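Midmont Airport – Questions about delays, diversions and safety notices

Why was my aircraft held on the taxiway after landing?
The crew may have asked for an inspection, or the stand may still be occupied. Passengers should remain seated with belts fastened until the signs are switched off.

Who decides whether a runway is closed?
The duty airside manager decides, on the advice of the fire service and air traffic control. An inspection normally takes 30 minutes. During this time arriving flights may be sent to Nornon.

My flight was diverted to Nornon. How do I reach Midmont?
Your airline is responsible for onward travel. Coaches leave from bay 5, outside the arrivals hall. Please keep your boarding pass – the driver will ask to see it.

Can I obtain a copy of an incident report?
Summaries are held for every event recorded since January. Full reports are released only to the airline and the investigating authority.

May I take drinks through security?
Bottles bought before security must be emptied or handed in. Those bought in the departure lounge may be taken on board.

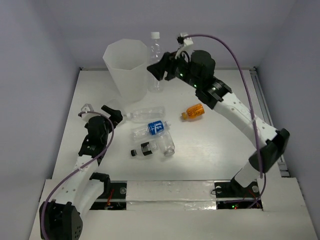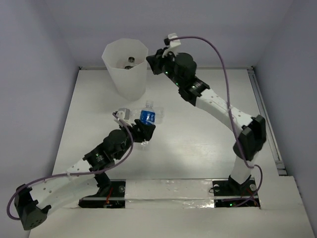

Plastic drink bottles on the worktop

Empty bottles may be refilled at the fountains beside gate 74.

How do I make a complaint?
Write to Tae-yang Tak, Passenger Relations, quoting your flight number and date of travel. Complaints about cabin service should be sent to the airline.

Page last reviewed: 24 May 2025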